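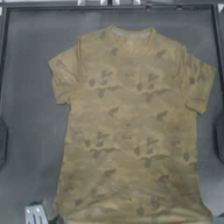

Camouflage tee laid flat on the gray work surface, seen from the head camera.

Allura Shirts – README

Allura is our growing set of T-shirt handling episodes, gathered at the Mustholm lab for training folding policies. We love this task! Cloth never lands the same way twice, and every episode gives a model something new to chew on.

The current release holds 1527 episodes, each with a head view, wrist views, joint positions and gripper opening. Of these, 400 start from a flat shirt. The rest start from a heap, and those are the ones we're most excited about – a policy has to find an edge or a sleeve before it can do much else.

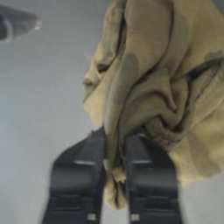
Operators are free to regrasp as often as they like, and we keep the fumbles in. Failed grasps carry the tag "slip", while episodes stopped early carry "abort". Please filter by tag if you only want clean runs. There are 74 aborts in this release.

Splits are made by garment, so no shirt in the test set shows up in training. The test set has 13 shirts, plain and patterned. Loading scripts live in the trisetti folder, and the Dimitrov baseline reads the files as they are.

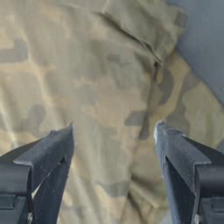
Can I train on the wrist views alone?
You can, and the baseline has a setting for it. Expect more trouble with sleeves, though, and start with the flat episodes.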